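Share this page Print E-mail

# Cukmont Small Waste Record – Data Card

Version of 17 November 2023

## Summary

The Cukmont Small Waste Record documents the handling of everyday waste in shared seating areas: the emptying of small pedal bins, the tying and removal of bags, the fitting of new liners, and the condition in which the surrounding furniture and floor are left. It was compiled by the Facilities Studies Unit at Ostell and is maintained jointly with the Clillgate site office.

The record contains 3000 entries. Each entry consists of one still picture, a short written note, and a set of fixed fields. Entries were gathered at 7 sites over 10 months, beginning in February. The record is intended for people who plan cleaning rounds, write work instructions, or choose furniture and bins for lounges, waiting areas and similar rooms.

## Scope

The record is limited to bins small enough to be emptied by hand at the place where they stand. Wheeled containers, outdoor bins and kitchen food waste are excluded. Rooms were included where they had at least one upholstered seat and at least one bin, as the unit's earlier work had found that soft furnishings are the items most often overlooked when waste is collected nearby.

Bins of the pedal type make up the largest group. Open baskets and swing-top bins are also present and are identified in the field `bin_type`.

## Fields

`entry_id` – a number assigned in order of receipt. Numbers are not reused when an entry is withdrawn.

`bin_type` – pedal, swing or open.

`lid_color` and `body_color` – recorded separately. Several sites use lid color to indicate the kind of waste accepted, but the practice differs from one site to another, and lid color should not be read as a waste category.

`bag_state` – in bin, lifted, tied, or absent. A bag is recorded as tied when a knot can be seen. The contents of tied bags are not recorded.

`bag_color` – the color as it appears in the picture. Translucent bags are noted as such.

`seating` – the nearest seat to the bin, described by form and covering. Loose pillows are entered under `loose_items`.

`floor` – carpet tile, sheet flooring, hard tile or other.

`note` – free text, no longer than 100 characters.
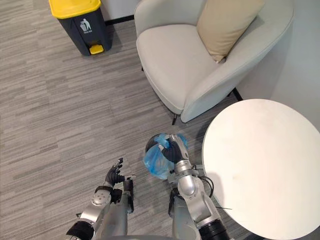 Coding of the `seating` field requires some care. Armchairs with a curved back are entered as "shell" whether or not the arms are continuous with the back. Chairs on slim legs are separated from those with a solid base – the former allow a vacuum head to pass beneath, and the difference affects the time allowed for a round. Side tables are entered under `surfaces`, with shape and color. Light scuffing of a tabletop is treated as ordinary wear and is not entered as damage.

Where a bin stands against a wall, the entry should state whether a baseboard is present. Marks on walls and baseboards are coded only when they can be seen plainly. Coders were instructed to leave the field blank in cases of doubt.

## Coding Procedure

Every entry was coded once by a member of the unit and checked by a second. Anežka Bartoš prepared the coding manual and trained the coders. Shahram Arabzadeh was responsible for the second check and for the final ruling on disputed entries. The most frequent disagreements concerned `floor`, where streaked carpet tiles in neutral colors had at first been confused with woven sheet flooring, and `lid_color`, under warm lighting.

Written labels on bins were transcribed only where they were fully legible. Partial readings were not accepted. Pictograms are entered by general type, such as "figure with can."

## Known Limitations

A single picture does not establish the order in which work was done. An entry with a tied bag and a closed bin does not show that a new liner had been fitted, and the record should not be used to measure compliance with liner policy.

The sites were furnished largely in grays, whites and beiges. Results for more strongly colored rooms may differ. The Hutsuliak building joined late and contributes fewer entries than the other sites.

## Access and Correction

Copies may be requested from the Clillgate site office. Corrections should quote the `entry_id` and the name of the field concerned. Accepted corrections are listed in the file `CHANGES.md`, together with the earlier value.

When citing the record, please give its full title and the version date shown at the head of this card.

Print E-mail 4 shares 0 comments

This site uses cookies to remember your display settings. Accept Manage preferences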